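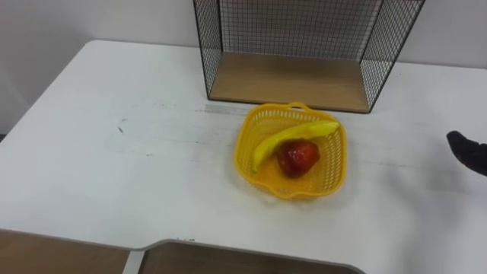

One of our readers over in Nirkmont wrote back after the last issue to say a basket of fruit is a silly thing to teach a robot, and couldn't we start with something useful, like sweeping the shop? Fair question! I'd love somebody other than me to sweep the shop. But fruit is where we are, and I've had such a good month with it that you're getting the long version.

For anyone new on the list, Prosley is the shared workshop behind the Rosenthal building, and the robot has been our big group build since April. I do mostly wiring and complaining. Other people do the clever math. The goal for this stretch of the build is small enough to fit on one desk: basket sits out front, shelf sits behind it, fruit goes in and comes out, and in the end the whole basket should go up into the shelf and stay there. Any four-year-old could do it before breakfast. We are, um, not at four-year-old level.

The part I underestimated was the basket. I figured the fruit would be the headache, since round shiny things roll off when you poke them wrong. So we spent ages on fruit, and I was very proud of how gently we could close on a strawberry, and then somebody said okay, now lift the basket, and the whole thing went sideways (the basket did, I mean, and then the mood). A basket with flared sides wants to slide out from under you unless both hands come in at the same moment and at the same height. If the left one gets there a hair early it just shoves everything to the right.

We tried slowing the early hand down. We tried telling both of them to wait at a meeting point a little way out from the rim and then go together, and that's the one we kept. It looks kind of polite, like two people reaching for the same door. I wrote the waiting bit myself in Clultier, our homemade control program, and it's ugly but it's mine, so please don't tidy it up without asking me first. There's a comment at the top that says so.
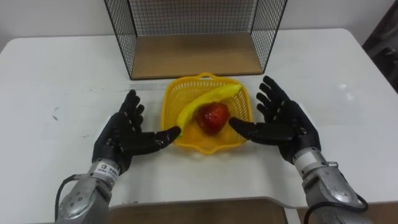
Getting the two sides to agree on height took a lot longer. Our zero marks had drifted apart. I'd set one arm on a cold morning and the other after lunch with the heater on, and I can't swear that was the reason, but when I did both again in one sitting the mismatch went away and I haven't gone looking for a fancier explanation. If you work on it, please zero both arms together. The sheet for writing down the numbers is in the blue binder.

Then there are the cables. Oh boy, the cables. Every time you add a cable you add a thing that can snag, and every time you shorten one you find out the wrist turns farther than you thought. I've gone back and forth on sleeving them and zip-tying them and I now think a loose loop on the outside of the forearm is the least bad choice, with enough slack for a full wrist turn and no more. I had it too tight in the fall and we popped a connector in the middle of a run. I had it too long after that and it swept the desk like a cat's tail. Loose loop! That's my whole contribution to engineering.

Money, for those who ask (you always ask). We set aside 800 dollars for this stage and I'm happy to say we're inside it, mostly on account of being cheap. The desk and shelf cost us nothing. The big spend was connectors and spare screws, and a batch of fingertip covers that turned out too slick, so if anybody has a use for slick fingertip covers, come see me. The next stage has 1,000 set against it and I'd like a chunk of that to go to better floor cable covers before one of us takes a header.

Okay, back to the fun stuff. Picking with one hand is so much nicer than lifting with two. You only have one set of numbers to get wrong. What we do is come down from above and a little to the side, get a fingertip against the apple first, and only then bring the other side in. Going straight for the squeeze used to pinch the top of the apple and squirt it into the corner of the basket, and once it's in the corner you're fishing.

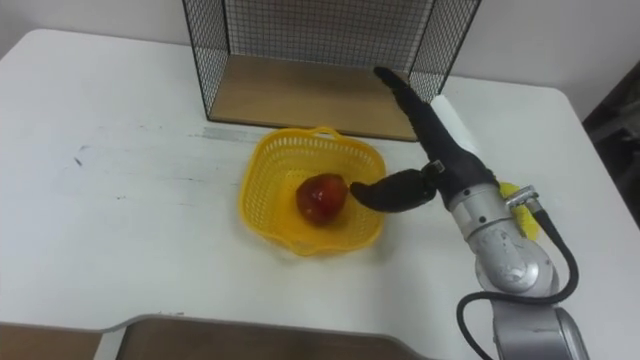
I do keep a tally, because I'm that kind of person. Our current test is 50 picks in a row, same basket, same spot on the desk, and you write down every miss with a word or two on why. My handwriting gets worse as the list goes on. The misses bunch up, too. You'll get a lovely long run and then 3 bad ones together, and when that happens I've learned to stop and check whether the basket got nudged. We put a bit of tape down for a while to mark its spot, but the tape lifted, and then the fingers found the tape. So now we eyeball it and compare against the reference picture on the laptop.

Something I'd like to try next is changing the fruit without telling the program. Right now we say apple and it goes and does apple. I'd like to hand it a basket with whatever's in there and see if it picks a decent place to touch first. Bananas are going to be a pain for that. A banana lying across the basket sticks out past the rim, and it's tempting to grab the tip since it's right there, and then you lift and the whole thing swings around on you. I've done it by hand with tongs to see what works, and the middle is the spot, even though it's harder to reach.

We've also started thinking about the shelf. The opening faces front, so that's easy, but the mesh on the sides means you can't bump your way in the way you might with a smooth box. A fingertip can catch in a grid. So the arm has to come in straight and level, with the basket held out in front of it, and that puts the load a long way from the shoulder. I'd rather stand the robot closer to the desk than ask the arm to reach, but stand it too close and the elbow has no place to go.
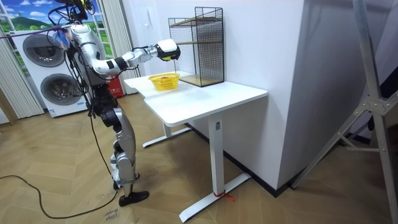 The legs are standing duty only for now. I know a bunch of you are dying to see it walk, and we will get there, but I want the desk work solid before we let anything wander. Also, I'm the one who'd have to move all the cables.

A few odds and ends before I quit typing. If you borrow the small hex keys, put them back in the tray, the 3 mm one especially. The laptop needs to be shut down all the way at night and not just closed. If you bring fruit for testing, plastic only please! We had a real pear in here once and I'm still finding it. And if you want to learn the zeroing routine, come find me on an open bench evening and I'll walk you through it. It takes a while the first time, so eat first.

To our reader with the broom question: I've written "sweeping" on the wish list. It's under "lift basket into shelf" and "label the spare connectors," so give us a bit.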